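How to get fold lines out of a brown cloth and keep it square on a small table?

Posted in Home and Textiles, June 6, 2024

Irnura

Hello everybody. I have a question about a table cloth, and I hope it is the right section, because I did not find one only for linens.

I bought a square cloth in dark brown for a small side table with a marble pattern top. The cloth is thin and has no shine. I like to lay it turned, so that one corner hangs down at the front and the marble is still visible on the sides. It came folded in four, and the lines of the folding make a cross exactly in the middle. I have washed it one time at 40 degrees and ironed it from the wrong side, but after I keep it in the drawer for a week the cross is back.

My second problem is that the cloth moves. The top is very smooth, and each time somebody takes a cup the whole thing turns a little. By evening the front corner is pointing to the door. 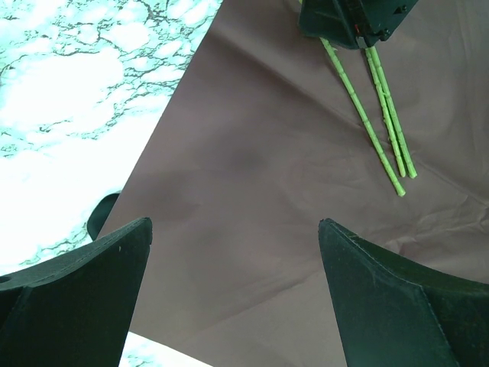
Dunstan asked under the first version of this post whether the cloth is cotton or something mixed, and I have to say that I don't know. The label was cut before I bought it. When I make it wet it dries quite fast, so maybe it is mixed. I am afraid of too much heat for this reason. I also don't want to use starch, because the cloth is nice exactly for being soft.

So please tell me how I can remove the cross for good, and how I can stop the cloth from turning without glue or tape on the table. Thank you in advance for every advice.

Nundell

Hello Irnura, I had nearly the same trouble with a set of dark napkins and one bigger cloth, so I write down what I do now.

First, the fold lines. If a cloth was packed for months under pressure, one ironing is normally not enough. Wash it again at 40 and don't use the fast spin. My machine goes up to 900, but for thin cloths I put it on 500, and they come out with much less wrinkles. Take it out directly when the program is finished. Don't let it lie in the drum until the evening, this is the mistake I made for years.

Then iron it while it is still damp, on the wrong side, with the medium setting. For an unknown fabric try first on a corner which nobody will see. Put a thin white cotton towel between the iron and the cloth, otherwise dark brown can get shiny places, and these are harder to remove than any fold. Press on the line, lift, and press again. If you push the iron back and forth over a thin fabric you pull it out of square, and later it will never lie straight.

After the ironing it must cool down flat. I lay mine over the table for at least one hour before I touch it.
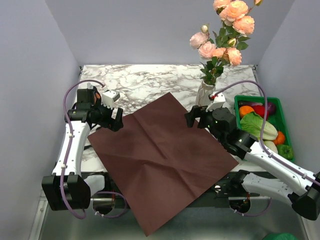 With a cloth that is turned like yours, I start always from the back corner. I put it in the middle of the back side of the table, then I pull very lightly at the left and the right corner at the same time, and only at the end I let the front corner fall over the edge. If you begin with the front, the weight of the hanging part pulls everything forward and you must correct all the time. The small wrinkles in the middle you can smooth out with a flat hand, going from the center to the corners.

For the drawer I would not fold it any more. Roll it on a cardboard tube, the kind from wrapping paper, with a sheet of tissue paper inside. Mine was rolled since August and there was no line in it when I took it out. If your drawer is too short for a tube, fold in three in place of four, so at least there is no cross in the middle of the table.

Against the turning, buy the thin rubber net which is sold for under carpets and cut a square from it, smaller than the cloth. It doesn't stick to the table. Look under it from time to time, because some cheap ones leave a color on a light surface. I would test it for a few days in a place that is not so visible.

Usero

just hang it in the bathroom when you shower, lines go away. for the sliding I use a damp sponge cloth under, works ok

Nundell

Usero, with a damp thing under a dark cloth I would be careful. The brown color can go onto the marble pattern if it stays there over 50 minutes or so. The shower idea is good for light wrinkles, but for the cross I think it will be too weak.

Irnura

Thank you both. I will try the damp ironing with the towel first, and I have a tube from wrapping paper in the cupboard already. About the rubber net I must still look where I can buy it in a light color.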